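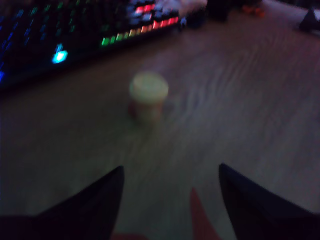
Workshop > Notebook > Glazes and tableware

April, 9.40 pm
Leif Kirkegaard

Second firing of the Kuvside bowls came out of the kiln this arvo and I've been putting off writing it up, mainly because I wanted to eat dinner out of one first. (Soup. Very good soup, and the bowl stayed comfortable to hold.) I'm typing this at the desk with the light down low and the keyboard glowing blue and violet, which is a nicer colour than anything I've managed to get out of cobalt this year. I'd love that bright turquoise one on a rice bowl! Anyway, the results.

There were 17 bowls in the load, all from the Gbeho stoneware, all thrown to the new profile with the wider foot. Seven of them had glaze 777 inside and out, the rest had 777 inside and bare clay outside with just a wash of iron. The ones glazed all over are lovely on the shoulder and a bit murky at the foot, where the glaze has run down and pooled. No stuck feet, thank goodness, but two came close enough that I had to go at them with the rubbing stone. I'm going to bring the wax line up by a few millimetres next time and see whether that's enough before I start fiddling with the recipe.

The half-bare ones are the winners for me. They've gone a warm toasty brown and the rim breaks nicely where the glaze thins out. Only grumble is that the bare clay feels a touch scratchy under the thumb, and whoever ends up drying these with a good linen tea towel is going to curse me. I gave one a quick once-over with wet-and-dry paper tonight and it's heaps better. So: sand every one of them after firing, and put that time in the costing, which I forgot to do for the last lot of plates.

Now the lids. Oh dear, the lids. The Kuvside set is meant to have a small lidded bowl, sitting on its own little tray, and I'd been firing the lids in place so they'd shrink together. Fit is good on most of them. Two are oval, and you can only get the lid on one way round, like a jar with a faulty thread. I reckon I lifted those off the wheel too wet. Colleagues, if you're throwing any of these for me, please leave them on the bat overnight, even if the shelf is full and I'm standing there looking impatient.

Conelier want the samples with the trays included. The trays came from Grakik as rough blanks and they're fine, a bit thirsty. First coat of oil vanished in no time. Second coat is on now and they're standing on edge in the rack, so don't stack them, they'll mark. I measured the recess against the foot of the new bowl and it's loose, because of course I ordered them for the old foot plus a bit of wriggle room and then misremembered which way I'd changed it - the recess was drawn for a foot I never ended up making. It looks all right sitting still. Pick the tray up and the bowl skates. Could try a shallow felt ring but then you can't wipe it properly, and it's tableware, people spill things. More likely I'll ask Grakik if they can do another 30 with a tighter recess and use the loose ones for the sake cups.

Dishwasher test: one half-bare bowl and one fully glazed one have gone home with me and are going through with the family's dishes every night. Nothing to report yet. I've scratched a mark under each so they don't get mixed up with our ordinary ones.

To do before the next load:
- wax line higher on anything glazed all over
- sieve 777 again, there were specks in the bottom of the bucket
- make four spare lids, drier this time
- ring Grakik re the recess
- new cone packs, we're on the last one

Kiln's booked for plates after that, so the sake cups will have to wait their turn on the damp shelf.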